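Kallitz Creek Swift Tower – Second Progress Report

Hi Narendra,

You asked for the short version this time, so I'm skipping the background on chimney swifts and going straight to where we are. The second tower is up! It stands 11 feet from the old pump house wall, a bit closer than the drawing you approved, after we hit a buried drain line on the creek side. Ashraful Dewan redrew the footing in an afternoon and the county signed off on it without a fuss.

The inside walls are rough-sawn cedar, same as the first tower, so the birds have something to cling to. I'm still not happy with the cap. Rain gets in at the northeast corner when the wind is up, and I'd like to fix that before the birds come back.
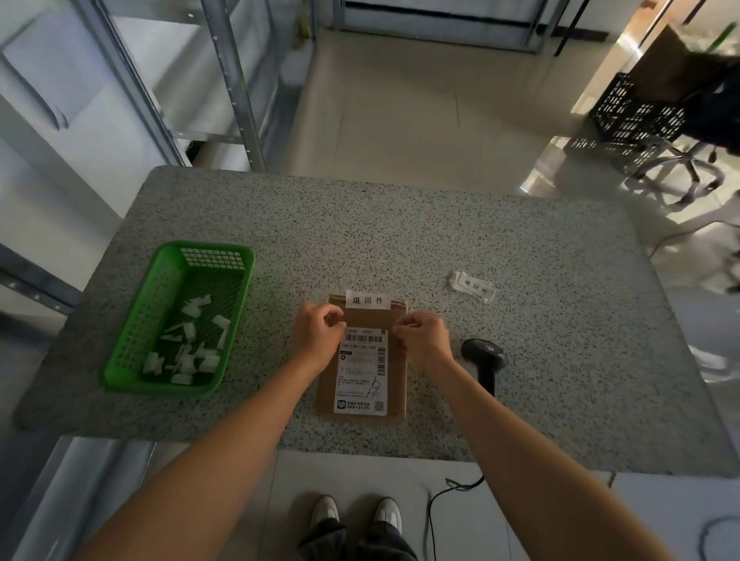
Money

We have spent 753 dollars of the second payment so far, nearly all of it on lumber and flashing. Drovetti let us have the concrete at cost, and I've sent them a thank-you from both of us. The temperature loggers are the big bill still to come. Miah quoted us for 5 of them and I'd like to say yes this week if that's okay with you.

Monitoring

Malsha Mondal is running the evening watches again. She has rewritten the tally sheet so that birds going in and birds circling are kept apart, which we muddled badly last fall (my fault – I made the old one). Training night is in March at the Anum center. 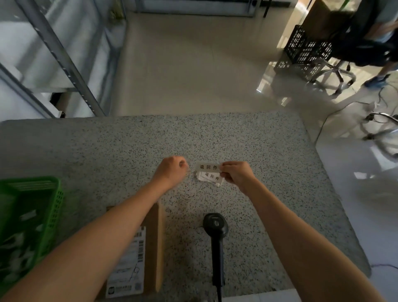 Will the birds use the new tower this season?

Maybe, but I wouldn't bank on it. New towers can sit empty for a year or more, and the first one only drew a single pair in its second summer. I'd be thrilled with a few late-season roosters.

The school visits are going well. Tahsin Navaratnam built a cutaway nest box for them and the kids go nuts for it.

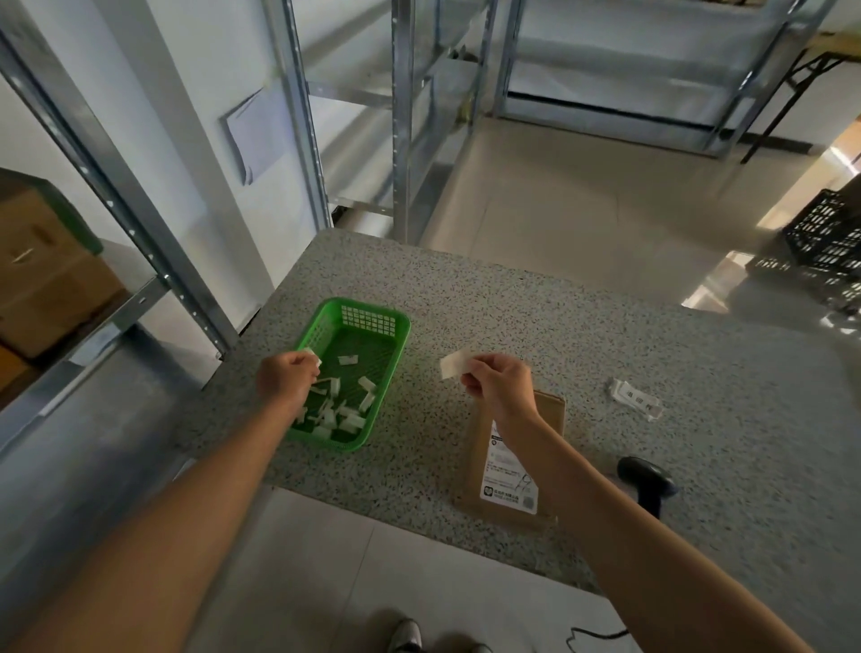 Next steps

Fix the cap, order the loggers, paint the lower panels. Sajib Herath also wants to clear the privet on the flight path side, and I've told him to get it done before nesting starts.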